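Vaccine Clinic Day Checklist, with Comments
Tustside Community Hall, walk-in flu and booster clinic
Checked by Rozália Kolář, Tue 24 November

Hello all, and thank you for reading this before you come in. Last May I handed over a one-page list with boxes to tick and the comments were squeezed up the margins where only I could read them, so this time I've typed everything out. Please go through it in order, from the front door to the back room. If an item says OK it was fine when I walked through, but it should still be looked at again on the morning of the clinic, before we let anyone in.

ENTRANCE AND WAITING AREA

1. Ramp and front steps clear, handrail firm. OK
Comment: The rail on the left side used to wobble and has been bolted back down. I leaned on it with my whole weight and it held. If there are wet leaves, sweep the ramp first and the steps second, as most of our older visitors come up the ramp.

2. Chairs spaced out, with a clear path for wheelchairs and walkers. NEEDS WORK
Comment: We had 40 chairs set out and it was too many. People shuffle them sideways to sit with their friends, which I completely understand, and before long the path to the check-in desk has disappeared. Let's put out fewer and keep a stack by the wall.

3. Screening questions posted in large print. OK
Comment: Štěpánka Hájek redid the sign in bigger letters and put the question about past allergic reactions at the very top. It reads beautifully from the second row of chairs. Please keep a spare copy at the desk for anyone who would like to hold it up close.

4. Drinks table away from the vaccination stations, with no cords across the floor. OK
Comment: Water and juice only on this side of the hall, please, and clean cups turned rim down until they're wanted. The cord for the hot water urn goes behind the table and gets taped flat.

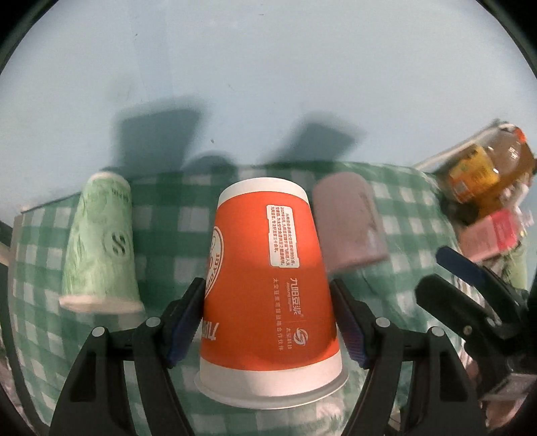

5. Hand sanitizer at the door, the desk and every station. NEEDS WORK
Comment: The pump at the door was nearly empty and the one at the desk squirts sideways (I found this out with my good cardigan on). New pumps are in the Unex carton under the coat rack.

VACCINATION STATIONS

6. Sharps container at each station, within arm's reach of the vaccinator and out of reach of small children. FIXED ON THE SPOT
Comment: One was sitting on a chair. A chair is exactly the height of a three-year-old's hand, so I moved it up to the table and set it in its bracket. Swap any container once it reaches the fill line. Don't shake it down to make room, ever, and don't press on the lid.

7. Table surfaces wiped down between visitors. OK
Comment: The wipes need to stay wet on the surface for the full time printed on the tub. I know the line gets long and it's tempting to dry things off with a paper towel, but please let the time run.

8. Privacy screen at the end station. OK
Comment: The Vondráček screen is the steady one, so use that. Some visitors need to take off a sweater or would just like a quieter corner, and they shouldn't have to ask twice.

9. Vial checked before every draw: name, lot, expiration date, time of first puncture. OK
Comment: Say it out loud to the person next to you. It feels silly for the first hour and then it becomes a habit, and I would much rather hear a lot of mumbling than have two trays mixed up. Flu on the left, boosters on the right, and nothing else on either tray.

REFRIGERATOR AND SUPPLIES

10. Refrigerator temperature logged at opening, midday and close. NEEDS WORK
Comment: The reading was 4 degrees Celsius, right where we like it, but the midday box on the practice log was blank. A blank box is a real headache — we can't tell later whether the vaccine was kept cold or not. If a reading is ever out of range, leave the vials in the fridge, put the DO NOT USE sign on the door and call the clinic lead.

11. Nothing in the vaccine refrigerator except vaccine and water bottles for ballast. FIXED ON THE SPOT
Comment: Somebody's yogurt. I moved it to the kitchen fridge and it's still there if you want it. Food means the door gets opened more often, and the temperature creeps up each time.

12. Emergency kit sealed and in date. OK
Comment: Epinephrine, blood pressure cuffs in two sizes, the pocket mask and the printed dosing card are all there. The kit belongs on the red hook by the observation area. Please don't tuck it away in a cupboard to make things look tidy.

OBSERVATION AREA

13. Seats in full view of the observer, with one mat or cot for anyone who feels faint. OK
Comment: I like the observer to have a table to sit at, with the sign-out sheet and something to drink for people who come over a bit wobbly.

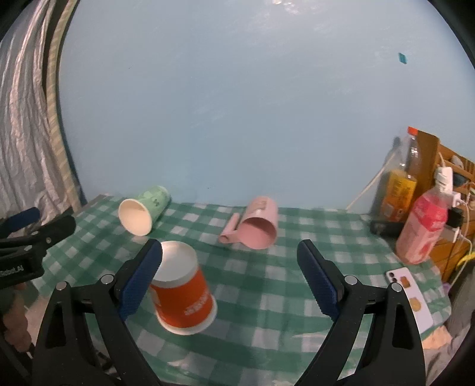

The observer shouldn't be given any other job, even when it's quiet. Last time we kept borrowing her to answer the phone, and it was a little unfair on her and not very safe for the people in the chairs. Anyone with a past reaction stays longer, and their time goes on the sheet in ink.

14. Wall clock right and visible from all the seats. NEEDS WORK
Comment: It was running almost 5 minutes slow. Štěpánka has a new battery for it. Visitors do watch that clock very closely, bless them, and they get up when it tells them to.

15. Way out separate from the way in. OK
Comment: The side door on the Soria parking lot side opens freely from the inside, and I tried it with a walker. Prop it only if somebody is standing right there.

STILL TO DO BEFORE OPENING

Chairs reduced and restacked: Rozália
Sanitizer pumps changed: Rozália
Midday temperature check given to one named person: Štěpánka to assign
Clock battery: Štěpánka

We have 21 people booked for the first hour, plus whoever walks in, so please be in your places before the doors open and have your own coffee in the kitchen first. If you spot something I've missed, write it on the back of the desk copy with your initials and I'll add it to the next round.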